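Leaf sorters wanted at Prirkness

Prirkness is looking for people who like small, careful work with their hands. We dry, sort and pack kitchen leaves in our workroom on Lehner Street in Nurarton, and we need 8 more sorters for the season that starts in March. If you can spend a happy hour with a tray of leaves and a cup of tea nearby, we'd love to hear from you! 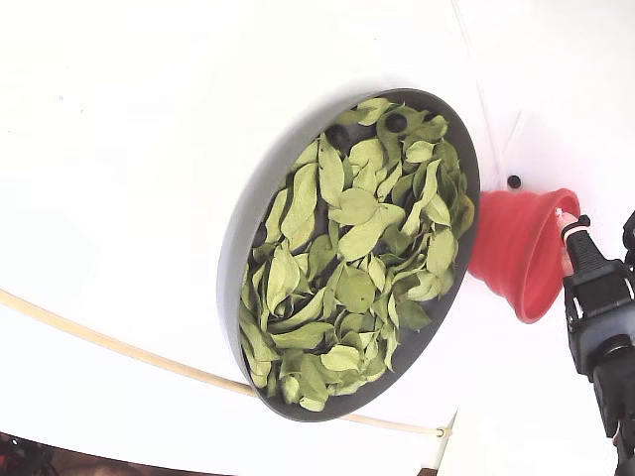
Sorters go through each batch by hand, picking out stems, seeds and anything else that didn't grow on the branch. Dry leaves need a light touch. When they're curled and folded over each other like the ones in the round gray tray, it's easy to miss something underneath, so you'll learn to lift and turn a few at a time - pressing down only breaks them.

Shifts are four hours, morning or afternoon, and pay is $17 an hour from your first day of training. You'll sit for most of the shift, and you can swap to packing or labeling whenever your eyes want a rest. The room smells wonderful (you'll carry it home in your sweater).

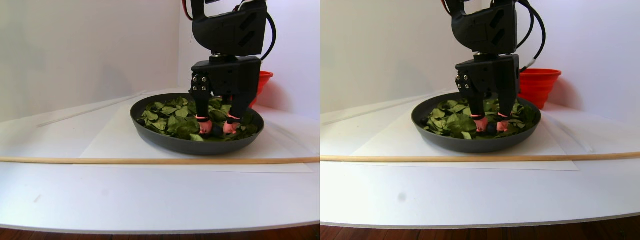

Do I need experience with herbs?
Most of our sorters had none when they started, and the first two shifts are spent learning next to someone who knows the work.

To apply, send a short note about yourself and the shifts you'd like to Prirkness, PO Box 1294, Nurarton, or drop it off at our Itley shop any time before 5 p.m.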